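Chapter 7
Choosing a Gripper, and Living With the Choice

Every gripper in every catalog can pick up a cube. The cube is clean, it is the right size, and it has been set down square to the fingers by someone who wants to sell you a gripper. Your own parts will be less cooperative, and this chapter is about finding that out before the purchase order goes through.

We will follow one comparison from start to finish. Najwa Obeidat and Hala Sleiman ran it over a single February at Cuson, a small packaging outfit that needed to move mixed goods from a table to a tray. They had two candidates. The Kedstead was a plain parallel gripper, with flat fingers that slide toward each other and do nothing else. The Rafferty had jointed fingers meant to adapt to whatever they closed on, and a manual that used the word "adapt" 30 times. Obeidat wanted the Kedstead. Sleiman wanted the Rafferty. Each of them wrote down her prediction first, a habit you should copy.

Most of the work was done in simulation. A simulated arm never needs a new fuse, and you can drop a mug 449 times without buying a second mug. The price is that a simulator will cheerfully answer questions it knows nothing about. Friction in particular is a number somebody typed in, and you should find out who.

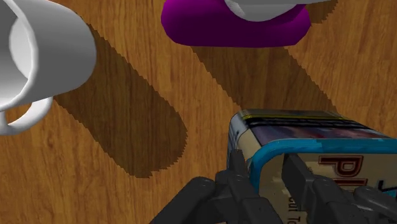
Figure 7.1 Jointed fingers on either side of a printed box in simulation, with a mug nearby.

A box looks like the easy case, and with flat fingers closing squarely on two flat sides it is. Turn it a few degrees and the trouble starts. One finger arrives early, the box swivels, and the pose your planner relied on is now a matter of history. Curved objects such as mugs raise a different question – whether to take the rim, the wall or the handle – and the two grippers gave different answers to it.

The full comparison came to 2,261 grasps, logged in a spreadsheet we will be seeing a good deal of. Section 7.1 sets up the trials and fixes the starting poses. Section 7.2 deals with scoring, including the awkward matter of an object that is lifted, carried halfway and then lost. (Sleiman scored this as half a success. Obeidat did not.) Section 7.3 repeats a small set of trials on a real Flosa arm, where several tidy results became less tidy.

Before reading on, pick an object from your desk and write down how you would grasp it with two fingers, where each finger would touch, and what would happen if you were off by the width of a pencil. Keep the paper. You will need it in Section 7.2.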